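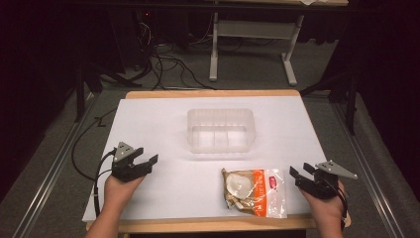

The Last Ferry to Giltthorpe

Kamran Taheri had lived in Vorport for twelve years before he learned that the town had a second station. It was on the other side of the river, behind the flour mill, and only one line stopped there. His landlord, Nazareno Leone, told him about it on the stairs.

"From the main station you must change at Zandport," said Nazareno. "From the small one you go direct to the ferry. It is 22 minutes. But the road to the bridge is bad after four o'clock, so walk."

Kamran thanked him and went up to pack. He took a clean shirt, the papers for the house, and a tin of the almond biscuits which his sister always liked. Niloufar had written to him in December, a short letter. Their uncle's house in Giltthorpe was sold, and the keys must be given before noon on the 29th. She did not ask him to come. She only wrote the times of the ferries at the bottom of the page, very neatly, and under them her name in full, Niloufar Yazdani, as if he could forget that she was married.

He walked. The road to the bridge was exactly as Nazareno had said, with lorries standing all the way back to the customs house and the drivers smoking outside their cabs. On the bridge itself the pavement was narrow and he had to carry his bag in front of him.

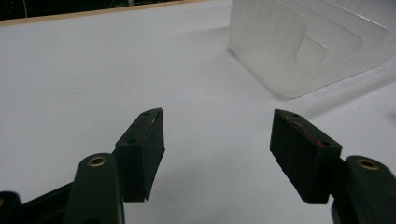
White tabletop, green fingers.

The small station had one platform and a waiting room with a stove. An old man sat there with a map of the district open on his knees. He moved his coat so that Kamran could sit.

"You are for the ferry?" he asked. "I am Esmaeil Farahani. I drove the number 3 bus in Giltthorpe before they built the ring road. Where do you go there?"

"Mill Lane," said Kamran. "The house with the blue gate."

The old man looked at him for some time. "Shahab Jalali's house," he said. "He took my bus every morning to the harbour, and he never had the right money. I kept a little book of what he owed me."

Kamran did not know what to answer. He remembered his uncle as a strict person, who counted the sugar. He opened the tin and offered a biscuit, and the old man took two and put one of them in his pocket.

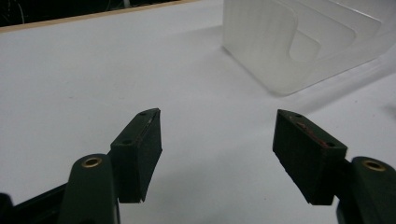 When the train came it was almost empty. They sat opposite each other and Esmaeil showed him on the map which roads were new. The lane to the harbour was closed to cars now, and the market had moved out to the roundabout, where there was plenty of parking and no shade. The bus still went up to the church, but only until seven in the evening.

"And the blue gate?" asked Kamran.

"It was green when I passed it the last time. Your uncle painted it himself. He did it badly."

At the ferry the wind was strong and the lamps on the other side were already lit. Kamran bought two tickets. Esmaeil protested a little - not much - and then he took a small brown notebook out of his coat, wrote something in it with a pencil and tore out the page.

"For the family," he said.

Kamran put it between the papers for the house without reading it. On the far side he could see somebody standing under the clock in a long coat, holding her hat with one hand. He lifted the tin so that she would know it was him.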